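Fruit plate (table arrangement)

A fruit plate is a shallow dish, usually oval or round, on which a small number of fruits is set out on a table for eating, for offering to guests or only for decoration. It may hold fresh fruit, dried fruit or imitation fruit, and in many homes the three kinds are mixed. 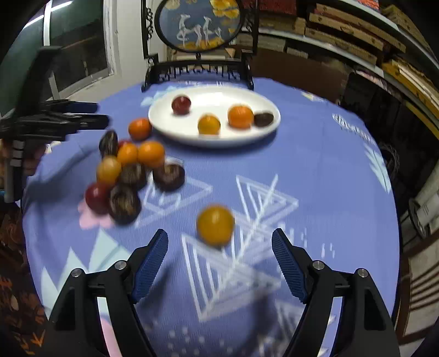
The term is used loosely. In English-speaking households it may mean a serving plate of cut fruit, which is a different dish and is treated under fruit platter. In this article the fruits are whole and small, and they are placed on the plate by hand one after the other. The person who does this work is sometimes called the arranger, although in a family it is simply whoever lays the table.

Name

The words "fruit plate" are found in household books beside "fruit dish", "table fruit" and "dessert plate". In Standham the older people say "the oval", even when the plate is round. Elba Mansilla, who wrote a short study of table customs in the town, thinks that the name came from the sets of crockery sold there, in which the only large plate without another use was the oval one. In Fanerbridge the same object is called the "company plate", because it was brought out when there was company.

The plate

White is the most common colour. A white glaze makes the colour of the fruit appear stronger, and dark fruits such as dates and prunes can be seen well against it. Coloured and painted plates are also used, but the painted centre is then hidden by the fruit for most of the year.

A raised rim is preferred to a flat one. Round fruits roll easily, and a plate without a rim must be carried very level. The inside of the plate is normally glossy. Matt plates exist, and they are said to mark more quickly from sticky fruit, in particular from dates and figs.

The size is chosen according to the table. On a small round table a plate for four to six small fruits is enough. On a long table two plates are often used, one near each end, and in this case they should be of the same set.

The cloth

The plate usually stands on a tablecloth. A plain cloth is the traditional choice, but patterned cloths are now more usual in everyday rooms. Blue and violet-blue cloths are liked under orange and yellow fruit because of the contrast. On a round table the cloth falls in a curve on all sides, and a small weight or clip is sometimes put at the hem so that it does not move when somebody pulls out a chair.

The cloth has also a practical purpose. It stops the loose fruits from rolling during the arranging and it makes less noise when the plate is put down. A thick cloth, or a cloth with a felt under it, is better for both.

Kinds of fruit

Orange fruits. Small mandarins, clementines and kumquats are the basis of most plates. They keep their form for many days and do not leave marks. In imitation sets they are made in two or more sizes, and the smaller ones can represent either a kumquat or an apricot.

Red fruits. Large grapes, cherries and small plums belong here. Single grapes are seldom used fresh, for they dry at the place where the stalk was removed. As imitation fruit they are very common.

Yellow fruits. These include mirabelles, yellow plums and some light grapes. Good imitations are slightly translucent, so that the light enters the fruit a little. Cheaper ones have a flat mustard tone.

Dark fruits. Dates, prunes and dried figs give weight to the arrangement. Their skin is wrinkled or ridged and often shows paler lines. They are the fruits which are most often eaten first by guests, and for this reason some hosts keep a few more in the kitchen.

Imitation fruit

Imitation fruit has been made from wax, plaster, papier mâché, glass, wood and, later, plastic. The wax kinds are valued by collectors but they become soft near a window in August. Plastic fruit is light and can be washed, though its light weight makes it roll at the smallest touch.

A well-known regional maker was Barrientos, a family workshop in Fanerbridge, which produced small fruits for shops and private homes. Its printed list contained 88 models, and among them were dates in 2 shades of brown. The dates were formed in moulds taken from real fruit and the pale lines were added with a dry brush. The workshop sold its fruit loose, by the piece, so that a customer could build a set slowly. Later the moulds were bought by Werkutix, which offered the fruits in boxes of 200 and 300 pieces, mainly to furniture shops and hotels. The smaller shops continued to sell them from open trays.

To distinguish a Barrientos fruit from a later one, collectors look at the base. The older pieces have a small flat place where they were rested for drying. Macarena Sepúlveda has described this mark in a booklet for collectors, together with the differences in the shine of the orange models.

Arranging

The fruits are first laid out on the cloth beside the plate, in a loose group, where the arranger can see all the colours and sizes. They are then moved to the plate one at a time. It is usual to have more fruits on the cloth than will be needed.

There is no fixed order, but several habits are described:

The dark fruits are placed near the rim and the bright ones towards the middle. This is the custom in Standham.

The largest fruit is set down first and the others are leaned against it.

Two fruits of the same colour do not touch. Kobe Bakker, who taught table laying at a hotel school, gave this as his only rule, and he allowed an exception for grapes.

A part of the plate is left free. The guests need a place to put a stone or a stalk, and with a fully covered plate they will use the cloth.

Fruits are taken with two fingers at their widest part. Tongs are used for sticky dried fruit. Very round pieces are better put down than dropped, even from a small height, because they can push the neighbours over the rim.

Real and imitation fruit should not be put on the same plate when guests are expected to eat from it. In practice this is often ignored. Ashton Treloar wrote of a house where the one real clementine was known to all the family and was replaced each morning at eight o'clock.

Position on the table

The plate is placed either at the centre or towards the far side of the table, as seen from the main seat. The second position leaves the near part free for cups, letters or sewing. In small rooms, where the table is also used for work, it is the more usual one. An oval plate is generally turned with its long side to the person who sits at the main seat.

Care

Imitation fruit is dusted with a soft brush. Plastic pieces may be washed in lukewarm water with a little soap and dried on a towel. Wax pieces must not be washed with warm water. The ridges of dates and figs collect dust, and an old toothbrush is suitable for them.

The pieces are stored in a box with paper between the layers. Red pieces should be wrapped separately, as the older red paint can pass to the yellow ones. Bautista Navarrete advises egg boxes for small sets, which have the advantage that a missing piece is noticed immediately.

See also

Centrepiece
Dessert service
Fruit platter
Tablecloth
Wax fruit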